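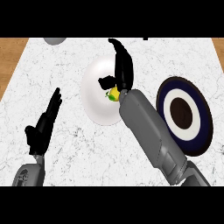
*Kleine gelbe Frucht mit grünem Blatt, weißer Teller, Marmor.*

# Wo die Zitronen den Winter verbringen

Wer im Spätherbst die Straße nach Nivau hinauffährt, muss damit rechnen, hinter einem Anhänger zu landen, aus dem es grün herauswinkt. Überholen kann man dort oben kaum, und so zuckelt man eben mit, Kurve um Kurve, und schaut einem fremden Zitronenbaum beim Schwanken zu. Mir ist das gleich bei meinem ersten Besuch passiert, und ich habe es nicht bereut, denn der Anhänger wollte genau dorthin, wo auch ich hinwollte: zur Gärtnerei Stallari, die auf 884 Metern liegt und trotzdem – oder gerade deswegen, wie man dort findet – einer der schönsten Orte ist, an denen ein Zitrusbaum den Winter verbringen kann.

Cecilia Baidoo hat das Haus vor Jahren übernommen, als die alten Gewächshäuser leer standen und durch die Dachluken der Schnee fiel. Sie wollte eigentlich Stauden ziehen. Dann klopfte eine Nachbarin an, die mit ihrem Kumquatbäumchen nicht wusste, wohin, und im Herbst darauf klopften schon mehrere. »Ich habe nie Werbung gemacht«, erzählt sie, während sie mir einen Becher Tee in die Hand drückt und mich in derselben Bewegung durch die Tür schiebt, damit die Kälte draußen bleibt. »Die Leute reden halt über ihre Bäume, das ist wie bei Enkelkindern.«

Drinnen riecht es nach feuchter Erde und ein wenig nach Blüte, obwohl es doch November ist. Es ist hell und kühl, und das ist auch schon beinahe das ganze Geheimnis. Der häufigste Fehler, sagt Baidoo, sei das warme Wohnzimmer. Dort steht der Baum mit kalten Wurzeln auf den Fliesen, die Blätter hängen in der Heizungsluft, das Licht reicht hinten und vorne nicht, und nach ein paar Wochen liegt das Laub auf dem Teppich. Dann wird aus lauter Sorge gegossen, und das macht es schlimmer.

Gegossen wird bei Stallari im Winter wenig und mit Geduld. Iddrisu Wumbei geht morgens durch die Reihen, steckt den Finger tief in die Erde und geht meistens weiter. Er hat früher auf dem Bau gearbeitet und kann wunderbar lange über Substrat sprechen, über Lavagrus und Blähton und den Torf, den er nicht leiden kann. Einmal habe ich ihn nach Kaffeesatz gefragt. Er hat mich freundlich angesehen und ist dann zum nächsten Kübel gegangen.

An den Stämmen hängen Schilder mit den Namen der Besitzer, manche mit Bleistift geschrieben, manche in Schönschrift. Der größte Baum steht ganz hinten in einem Kübel, der 500 Liter fasst, und gehört Ovidiu Jitaru, dem Wirt vom Stillside unten am See. Er kocht mit den Früchten, und zwar mit der ganzen Frucht. Die Schale reibt er über Risotto, die Blätter legt er unter den Fisch, und aus dem, was übrig bleibt, wird ein Sirup, den man bei ihm mit Wasser bekommt, wenn man noch fahren muss. Eine Zitrone mit Blatt, meint er, solle man zuerst auf einen Teller legen und eine Weile anschauen, bevor man zum Messer greift. Ich hielt das für Wirtsgerede und habe es zu Hause dann doch gemacht.

Für den Hausgebrauch hat er mir sein Rezept für Salzzitronen überlassen. Man schneidet vier unbehandelte Früchte über Kreuz ein, sodass sie unten noch zusammenhalten, reibt grobes Meersalz hinein, drückt sie fest in ein sauberes Glas und füllt mit Zitronensaft auf, bis alles bedeckt ist. Nach einem Monat im Dunkeln ist die Schale weich. Das Fruchtfleisch schabt er heraus, die Schale kommt fein gehackt in Linsen oder an ein Brathuhn.

Vira Vasylenko kommt jedes Jahr mit zwei Bäumchen aus der Stadt herauf. Das eine hat sie aus einem Kern gezogen, und es hat noch nie getragen. Baidoo hat ihr mehrfach angeboten, es zu veredeln, mit einem Reis der Sorte Ametepe, die sie selbst ausgelesen hat und auf die sie sehr stolz ist. Vasylenko überlegt noch. Sie sitzt gern ein halbes Stündchen neben dem Kübel auf der umgedrehten Kiste, ehe sie wieder hinunterfährt.

Abgeholt wird nach den letzten Frostnächten, und die ziehen sich hier oben. Manche Bäume bleiben bis in den Juni, weil ihre Besitzer verreist sind oder weil sie gerade so schön blühen, dass man sie nicht stören mag. Dann stehen die Türen offen, und die Hummeln finden den Weg von selbst.

*Gärtnerei Stallari, Nivau. Bäume werden nach Anmeldung angenommen, in dieser Saison letztmals am 7.11.20.*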